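4. What ends up on the bed

4.1 Why I got interested in beds

When I started this study I thought I'd be writing about cupboards. I had a whole plan for cupboards. I was going to ask people in shared houses where they kept their odds and ends, draw up a nice tidy map of shelves and drawers, and go home happy. Then I went through the first batch of diaries and found that hardly anyone wrote about a cupboard when they wrote about tidying. They wrote about the bed, over and over again. The bed was where the tidying happened, and in a rented room with one desk (usually full) and a strip of floor, I can see why.

So this section is about beds as worktops. I'll go through what people put on them, how they sort it, and what role the bin plays, which was a bigger one than I'd guessed. The method is in Section 3, but for anyone who has skipped it: the diaries came from people living in single rooms in the Tully and Plenemora houses, and they were asked to write a few lines whenever they had a clear-out of any size. We ended up with 769 entries. Of those, 611 named a surface, and 300 of the ones that did named the bed. I was braced for the desk to win and it came a poor second.

4.2 The heap comes first

Nearly all the longer entries begin in the same way, with everything being tipped or carried on to the bed and left in one heap. People have lovely words for this. One resident calls it "the landing", another "doing a Wetisia", after a shop that apparently sells everything off one big table. I've called it the heap throughout, which is duller but easier to code.

The heap is small more often than you'd think. I'd pictured mountains of clothes, and there are a few of those, mostly in September when people are moving in, but the everyday heap is a couple of armfuls of light stuff. Paper cups, carrier bags, cords, packaging, bits of plastic that belonged to something once. Senan Moriarty, who coded the diaries with me and has far more patience than I do, suggested early on that we split heap items into "knowns" and "don't knows", and I'm very glad he did. A known is a thing the writer could name straight away. A don't know is a thing like "green ring, off a bottle??" (that's a real entry, question marks and all).

Don't knows matter because they slow everything down. A cup gets dealt with in a second. An odd bit of plastic gets picked up, turned over, put down, picked up again, and quite often ends the day back in the drawer it came from. One writer moved the same white cap between her windowsill and her bed for the whole of the diary period - I grew quite fond of it, to be truthful.

4.3 Bags inside the heap

Bags caused us trouble from the start. In our first coding sheet we had "bag" down as a container, alongside box, bin and basket. Senan pointed out that most of the bags in the diaries weren't holding anything, or the writer didn't say if they were. They were in the heap as things to be sorted themselves. We went back and recoded, with one code for a bag that's doing a job and another for a bag that's just there.

People feel differently about different bags, too. Clear ones and black ones are treated as rubbish bags in waiting and get thrown in with the rest without much thought. Anything with a pattern on it is looked after. Floral bags, shop bags with a nice print and gift bags all get smoothed out and kept, and several writers have a bag whose only job is to hold other bags. I do this myself and had never once thought of it as a system.

There's a practical side to this that I missed until quite late. A crumpled bag hides things. Small items slide under it or into its folds, and on a soft surface they roll towards the nearest dip as well. A few writers learned to lift the bags off first and do the small bits afterwards, and their entries for the same sort of heap are noticeably shorter.

4.4 The sheet underneath

I didn't ask about bedding at all, which was silly of me. It came up anyway. People told us they sorted on a blanket because it could be gathered up by the corners if someone knocked, or on a plain sheet because they could see what was on it. Patterned sheets got the most complaints. A small red thing on a sheet with big red flowers is easy to lose, and one writer swore she'd slept on a hair clip for 6 nights for exactly that reason.

White items had the opposite problem on white sheets, obviously. But flowered sheets on a white ground seem to manage both at once, and they were very common in these houses. I'd love to go back and ask about this properly. For now all I can say is that the sheet isn't just scenery and that anybody repeating the study should put a question in about it.

4.5 Where the bin goes

The last piece is the bin, and here I mean any open plastic tub the writer was sorting into, for rubbish or for keeping. I'd assumed it would be on the floor beside the bed. In the diaries it was up on the bed at least as often, close to the heap, and people were quite firm about it. If the bin's on the floor you throw, and if you throw you miss. Up on the bed you can just drop things in.

The catch is that a light bin on a mattress tips as soon as you lean on the wrong bit. Writers got round this by pushing it against a wall or into a corner, or by putting something heavy in first. Figure 4 has the sort of layout I mean, with the heap spread on a flowered sheet - cups, bags and a tangled blue cord among it - and an empty purple bin standing on the bed in front of a long blue curtain.

Figure 4. Small items and an open bin on a bed.
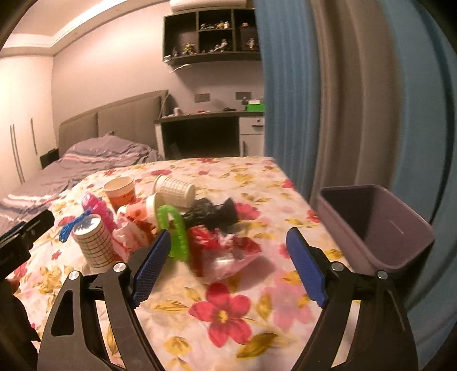 4.6 Stopping halfway

I'll keep this part short as Section 5 picks it up. A bed has to be slept in, so every heap has a deadline, and no desk or table does that to you. About a third of the bed entries end with the writer saying they ran out of evening. What they did next splits fairly neatly. Some swept the leftovers into the bin, whatever it was meant for, and put the bin on the floor. Others moved the heap to the chair in the morning and back to the bed the next night (the Tirkudero pilot group had warned us about this, and I hadn't believed them).

We coded the first as "swept" and the second as "carried over". Swept heaps tended to disappear from the diaries altogether. Carried-over heaps got smaller each time they were mentioned, though the don't knows were nearly always the last things left in them.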